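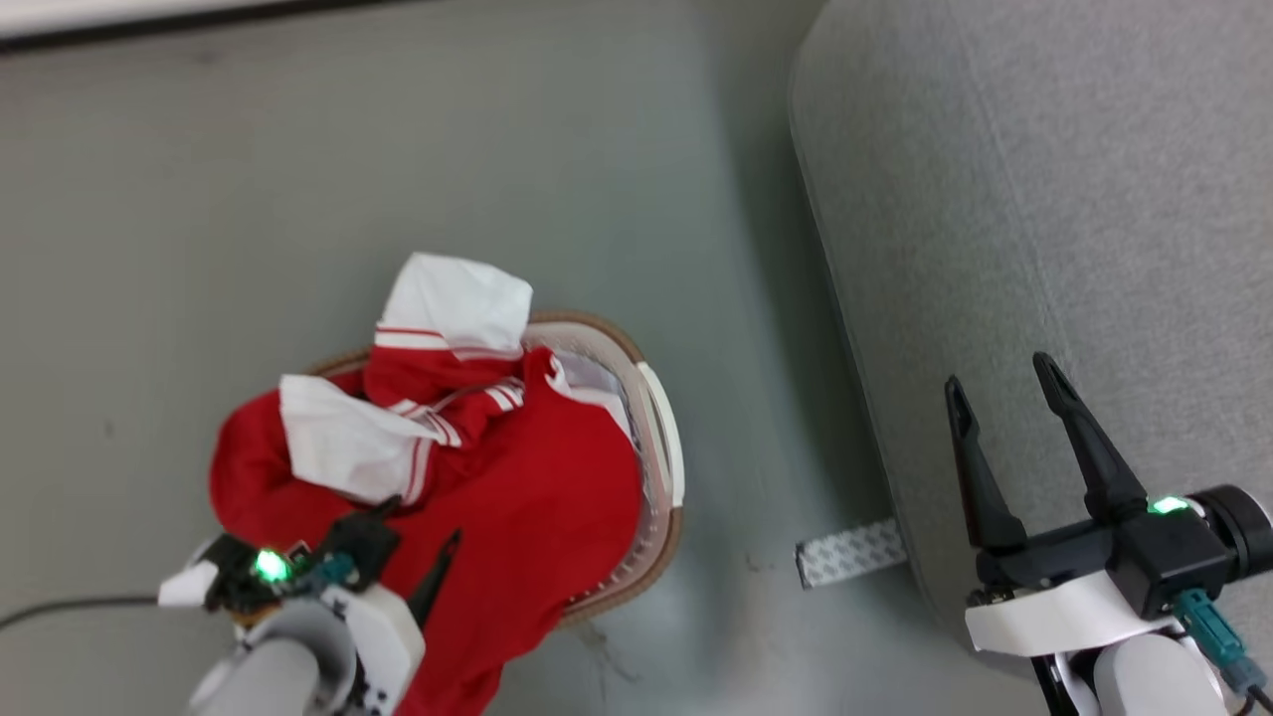 Figure 1. Round basket with a red and white garment, next to the grey upholstered surface.

Shared Laundry at Mendel House: Baskets, Sorting and Lost Items
Project report, second-year module in Household and Textile Studies
Author: T. Michailidis

1. Background

Mendel House has a shared laundry on the ground floor. Students bring washing down in whatever they own, which ranges from carrier bags to full-size baskets. Clean washing is often left on top of the machines, and things go missing or end up in the wrong room. The house office asked our module group to look at how washing is carried, sorted and stored, and to suggest changes that cost very little.

The work was done in October. I was responsible for the part on baskets and sorting. The part on drying times is in a separate report.

2. Method

I asked 21 residents to keep a laundry sheet. On the sheet they wrote down each item as it went into the basket, its main colour, and whether it came back to the room after the wash. Socks were written down as pairs. By the end of the month the sheets covered 546 items.

Each resident also answered a short set of questions on where the basket is kept, how full it is before they take it down, and whether they sort before or after carrying it.

I tried three kinds of basket myself, all with the same mixed load of clothes and towels:

Round basket with handles and holes in the wall
Tall fabric bag with a drawstring (sold as the Unora)
Folding crate (sold as the Flukus)

3. Results

3.1 What is in the basket

Of the 546 items, 212 were tops of some kind, including T-shirts, jumpers, hoodies and sports jackets. This was the largest group. Underwear and socks came next, then towels. Trousers were a small share, and several residents wrote that they wear the same pair for a week or more.

Thick tops take up far more room than their number suggests. A single jacket laid in without folding can hide everything under it, and sleeves tend to end up over the rim. Residents said this was when things got dropped on the stairs.

3.2 Colours

Red items with white parts were the ones residents were least sure about. Some put them with darks, some with mixed colours, and 2 residents washed them alone. The care labels we looked at mostly said to wash with similar colours, and that does not help much when the garment is both. Four residents said they had had white panels or stripes turn pink at some point.

3.3 Comparing the baskets

The round basket was the easiest to load. The opening is wide, clothes can be dropped in from standing, and the holes let air through if something damp goes in. It was awkward on the stairs when heaped, as I could not see my feet.

The Unora bag was the best to carry but the worst to sort from. Everything had to be tipped out to find one sock. The Flukus crate stacked well and folded flat, but one side kept dropping when it was lifted by the handles.

3.4 Where the basket is kept

Most residents keep the basket on the floor beside the bed or a chair. Clothes are thrown from there and often miss. Those who kept it inside the wardrobe had fewer clothes on the floor but forgot about the basket for longer.

4. Suggestions

Fill a round basket to the rim and no higher. Put thick jackets in last, folded once with the sleeves inside.

Sort in the room before going down. The laundry has one narrow shelf and it is usually full.

Wash red and white garments in a cold mixed load, or by themselves the first few times.

The house office could put a numbered hook by the door for bags and a low shelf for baskets, so that clean washing is not left on the machines.

5. Limits of the work

The sheets were filled in by the residents and some were clearly done from memory at the end of the week. Bed linen was left out by several people who were not sure if it counted. I would put it on the sheet as its own line next time. All three baskets were tested on one staircase only, and the lift was out of use for most of the month.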